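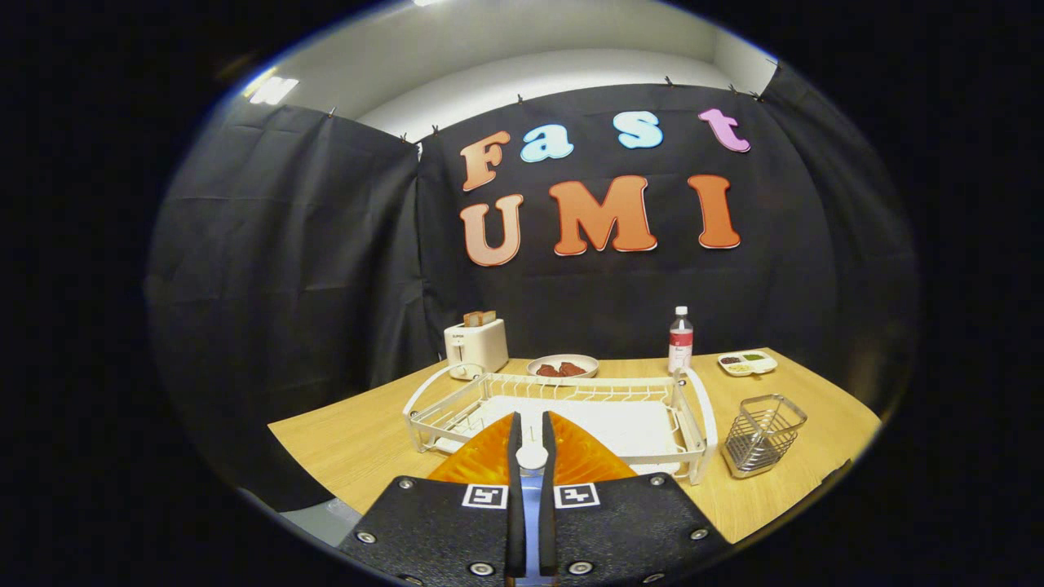

White wire dish rack, with the toaster and a plate of food behind it

From: Dimell house list, kitchen thread
Date: 2023-10-25
Subject: Re: dish racks, again (small kitchens)

Oh, I'm so glad you asked this, because I have been waiting for an excuse to talk about dish racks since March!

You wrote:

> We're moving into one of the Pluter Street units next month and the
> kitchen is tiny. There's a single sink with no drainer and a bench
> that I could cover with a beach towel. I've read back through the
> old messages and people seem to be split between the wire racks, the
> roll-up ones that go over the sink, and just using a tea towel.
>
> Three questions. First, is a wire rack worth the space if there are
> only 2 of us? Second, does anyone keep theirs on a table and not
> next to the sink, and does that drive you mad? Third, where do you put
> the toaster?? At the moment ours lives on top of the fridge and I
> have to stand on my toes to see if the toast is done.
>
> Also happy to hear about colours. My partner wants black, and I think
> black will show every water spot. We have quite hard water here.

Yes to the wire rack, even for two people. I'd say especially for two people, as you'll probably be like us and wash up after every meal instead of letting it build up. Our photo is at the top. It's a white one, a plain rectangle with a low rounded rail and a curved handle at each end, and I love those handles more than is reasonable. You can pick the whole thing up, dishes and all, and carry it over to the cupboard to put everything away in one go. The rack we had before had no handles, only a sort of lip, and I dropped a bowl off it in the first week.

The low rail is the other thing I'd look for. Tall racks with the fancy tiers are great if you have a proper bench and nothing above it, but in a unit kitchen they make a wall. With a low one you can reach straight over the back. We put plates behind it all the time, as you can see from somebody's snack, and the toaster lives off to the left where you can get at the lever.

About the table. We did keep ours beside the sink for the first few months and I thought that was the law. Then we had the bench tap replaced and everything had to move for a fortnight, so the rack went onto the little table, and it has never gone back. The bench is now free for chopping, and it turns out (well, to me anyway) that chopping is what I'd been short of room for the whole time. There's a bit more walking. You do need to give things a good shake over the sink first or you'll leave a trail across the floor, and I'd wear shoes with some grip until you get the habit. But drive me mad? No, I'm a complete convert.

If your table is timber or anything with a wood-look top, please put something under the rack. Ours has a flat base, which helps a great deal, but I still wipe underneath every night and lift it right off once a week so the tabletop can dry. A neighbour two floors down has a rack with open feet and no base and she ended up with pale rings that won't come out, whatever she rubs on them. She's tried mayonnaise. She's tried toothpaste. She now has a tablecloth.

The toaster! Get it off the fridge! I know people do it, but you want to see into the slots, and crumbs get down the back and stay there until you move house. A two-slot one takes up hardly any room. I'd keep it at the end of the table closest to the power point and a decent way from where you're setting down wet cups. Measure your cord before you decide anything, because ours was shorter than I'd remembered and that settled the whole layout for us. Unplug it when you're done, and pull it forward before you use it if there's a shelf or a curtain nearby.

On colour, I'm with you. We had a black rack in the last place and with hard water it went a chalky grey along every wire. White hides the spots beautifully. What white does show is tea, and rust if the coating chips, so go over it with your fingers in the shop and feel for rough patches where the wires join. That's where it always starts. When ours gets dingy I stand it in the shower with hot water and a good splash of white vinegar, leave it for the length of a phone call, then go at the corners with an old toothbrush. It comes up like new and I'm unreasonably pleased for the rest of the day.

As for where to buy one, Hartono on the corner had a stack of them last time I was in, for 13 dollars, and they'll let you take one home to try if you keep the tag on. Teltetti has nicer ones with a cutlery cup that clips on the side, but they're dearer and I've never found that the cup stays clipped. I just stand the cutlery in a jam jar with a folded cloth in the bottom. Take a dinner plate with you when you go shopping! I mean it, wrap it in a towel and put it in your bag. Some of the wire racks are spaced for smaller plates and yours will lean forward and slide out, and there's no way to tell from the box.

I wouldn't write off the roll-up kind altogether. My sister has one over her sink and it's marvellous for rinsing berries and cooling a tray of biscuits. For a pot or a heavy pan, though, I'd want the rack. If you end up with both, the roll-up goes in a drawer and takes up nothing.

You're very welcome to come up and have a look at ours before you buy, we're in 204. Any evening after 5 is good, and bring the plate and we'll test it in the rack. I'd also love to know what the previous people did with that odd gap beside your stove, as ours has the same one and I still haven't found a tray narrow enough to fit it.

Cheers from the second floor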